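From: Zdzisław Laskowska
To: vitico-supporters list
Date: Mar 31, 2023
Subject: Re: [vitico-supporters] So who plays left back now

Toàn Thái wrote:

> I see the Adau website is now saying Brandão is "close to agreeing
> terms" for next season. Same website had him close to agreeing terms
> in January, and the January before that, so I'd normally ignore it,
> but this time he's liked one of their posts.
>
> If he goes we have no left back. Cárdenas can't do it, he's a right
> back who happens to own a left foot. And please don't anybody say
> Sikora. I was at the Kevine game. I saw what I saw.
>
> Does anyone know what we'd get for him? My brother-in-law says it
> goes to a tribunal because of his age. My brother-in-law also said
> we'd finish in the top six.

Toàn,

Your brother-in-law is half right, which for him is a career high. I'll get to the money in a minute.

First, the liked post. I went and looked. It was a photo of their groundskeeper's dog. I liked it too and I can assure the list I have no plans to join Adau, although if they are short at left back I'm open to a conversation.

That said, I think he's going. You don't let a 22-year-old run his contract into the last few months unless you either can't afford him or forgot, and with our board I wouldn't rule out either. Damasceno was asked about it after the last home game and said "Brandão is a Vitico player today," with quite a lot of weight on the last word. He then talked for five minutes about the pitch. When Ademir talks about the pitch, somebody is leaving. He talked about the pitch the whole week we sold the goalkeeper.

As for Adau, I can see what they want. He's quick, he can cross on the run, and he has played 46 league games for us, most of them in front of a back line that was being introduced to each other in the tunnel. What they may not know is that he doesn't like being kicked early and that he takes throw-ins as if the ball had been handed to him by a stranger. They'll find out.

Now Sikora. I was at the Kevine game as well, and I'd like to put in a word for the defendant. Yes, Ksawery was turned inside out for the first goal. Yes, he was on the ground for the second, and I grant you that the third came off his knee. But he was playing behind a winger who had gone up for a corner in the first half and never come back. There were 3851 of us in there that night and I believe every one of us shouted "somebody help him," and the bench responded by bringing on a striker.

Since then he's had two games with the reserves and looked fine in both. He's left-footed, he's already here and he's cheap. I'm aware that this was also the case for the last three people we've been let down by.

Efraín Cárdenas on the left is another matter and I'm with you there. We tried it for most of the fall. Every time he got to the halfway line he had to stop, turn around and get the ball onto his right, and by then the whole opposing team had strolled back and taken up their places. You could have made a sandwich. I'd leave him where he is, where he's been our best defender by a distance.

There is talk of a loan. The name I've heard is a kid from Kevine who didn't get off the bench against us, so either he's not good enough for them or they felt we'd suffered enough. I wouldn't mind a loan if it came with a month of preseason. What I don't want is the usual thing where he arrives on the last night of the window, has his picture taken holding the scarf upside down, and pulls a hamstring getting out of the car.

Going by the program notes, we also seem to have 328 youth players on the books across all ages. One of them must be left-footed.

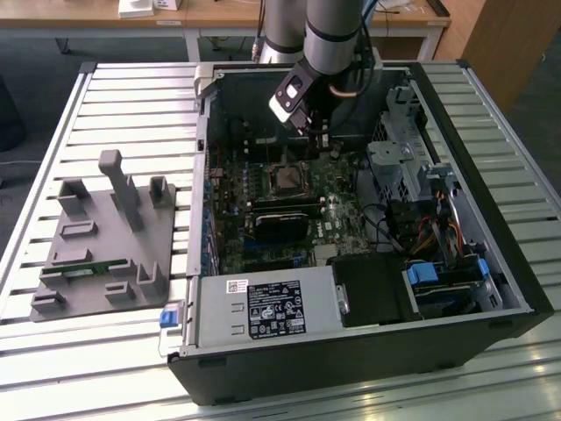
Does Vitico get any money if Brandão's contract runs out and he signs for Adau?
A training fee is due as long as the club offers him a new deal in writing before the old one ends, and if the two sides can't agree on the amount, the league's panel sets it.

So that's the half your brother-in-law got right. The half he left out is the written offer. If we don't make one, we get a handshake. As far as I know we haven't made one, though the club secretary told me at halftime that it was "in hand," and he had a pie in that hand at the time.

I wouldn't start spending it anyway. The last time we went to the panel we asked for the moon and came home with enough to repaint the away dressing room, which we did, in a yellow I still think about. I could see us getting a bit more for Brandão given the number of games, but it won't buy a left back. It might buy the left half of one.

If they do it properly they'd ask for a sell-on clause as well. Adau will have him for two seasons and then somebody bigger will come along, and I'd like us to be in line when that happens. We didn't ask for one on the goalkeeper. Please don't reply telling me what he went for in the end. I know what he went for.

Other business while I'm typing. The coach for the away game has seats left and leaves from the usual corner, half an hour earlier than last time because of the roadwork. Bring cash, the driver won't take anything else. And whoever has the big drum, could they let me know they have the big drum. It wasn't in the shed.

Season ticket renewals open next week. The club is hoping to sell up to 2000, and they've moved the early price deadline forward, so check your letter. Mine had somebody else's seat on it. I sat in it to see. Better view, worse neighbors.

Zdzisław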